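Sharing the Bench at Skosau
22 April 2023

When the packing firm Skosau installed its first pair of robot arms at the Plastelcombe site, management expected questions about job losses. Most of the questions that came were about chairs. Staff who had stood at the sorting benches for years wished to know whether they would now be asked to sit, and for how long.

The site employs 145 people. Of these, 30 have been retrained under a program named Tomgate, which moves workers from repetitive handling into teaching, checking and correcting the machines. The course takes three weeks and is given during paid hours.

Gwilym Griffiths, who supervises the handling section, describes the change as a gradual one. "We used to judge people by how many pieces passed through their hands," he said. "Now we ask them to notice when a grip is wrong and to say why. Some had that skill all along, and it was never in the job description."

Small, smooth and rounded items remain the hardest part of the work. A person adjusts the pressure of the fingers without thinking. An arm must be shown, and the showing falls to the staff. 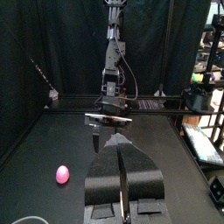
Does the new work pay the same as the old?
Base pay is unchanged, and workers who finish the Tomgate course receive a skills supplement from the following month.

The agreement covering these terms was signed in March. It also sets out rest breaks for those who watch the arms for long periods, a task that several employees have found more tiring than lifting. Wrist complaints have fallen in the section - complaints of eye strain have risen, and the lighting is under review.

Skosau logged 3,968 manual corrections in the first quarter of the program. Each one is read by a member of the section before it is used in further training of the arms. Griffiths has asked for a second reader on the late shift, and the request is now with the site office.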